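3.2 Knit structures in sportswear

Most team jerseys are warp or weft knits in polyester filament. A knit stretches because its loops change shape under load; the yarn itself extends very little. Recovery depends on loop density, yarn crimp and finishing. Mesh variants leave out loops at set intervals, which raises air permeability and lowers bursting strength.

Lettering changes the local behavior of the cloth. A printed or applied figure restrains the loops beneath it, so the panel bends less easily there than in the plain areas. Bending length should be measured on both and reported separately. Large numbers on the chest or back matter most, as they can cover much of the panel width.
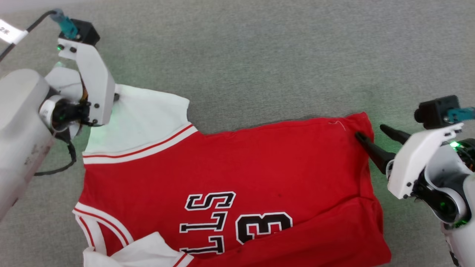 3.3 Heat setting

Polyester knits are heat set under tension on a stenter frame. Dwell time at temperature is 60 seconds in the worked problem. Underset cloth curls at cut edges and shrinks in the first wash; overset cloth feels harsh and may shift in shade - reds should be checked against the lab dip after setting.

Problem 3 (Wouters, revised by Michiels). A lot of 1,223 m enters the stenter and shrinks 13 percent in length. Find the exit length. State whether a 600 m order can be cut twice from the lot.

Read the chapter on finishing before Sunday. Bring the Keltus data sheet.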